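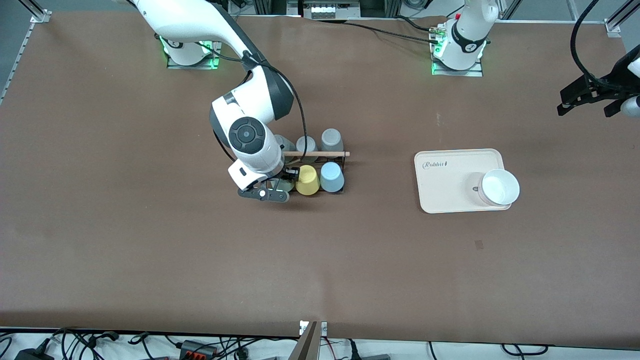
Grernorura wants me to believe its kitchen organizers will "give you back your mornings." I've been reading the claims on storage products all February and I have questions.

First one. The Nistik drawer system says it saves 942 hours over the life of the product. No word on how long that life is. Also no word on what I was doing for 942 hours before. Looking for a spatula?

Every one of these sites shows a kitchen with one bowl, one plant and a lemon. Where's the blender? Where's the bag of other bags?

Debnath sells a set of 2 bins for the stuff that doesn't fit in the bins they sold you last year. I respect the nerve.

People keep telling me a rack is different because you can see everything. Fine. A low wire cup rack with a wood rod across the top and two rows of cups looks great. I still use the same mug every day and so do you.

Hevano has 1000 five-star reviews. I read a lot more of them than I should have. Most say "just arrived, can't wait to try it!" That's a review of the mail.

Someone replied that I just need to declutter before I buy. Okay, but if I get rid of half my stuff, it fits in the cabinets I already have - so what am I buying?

My own count, since you asked: 2 organizers bought, both now in the closet, one inside the other. Technically they're nested, so I guess the system works.

Still haven't found the lid to the big pot. If anyone sells something for that, don't send me the link.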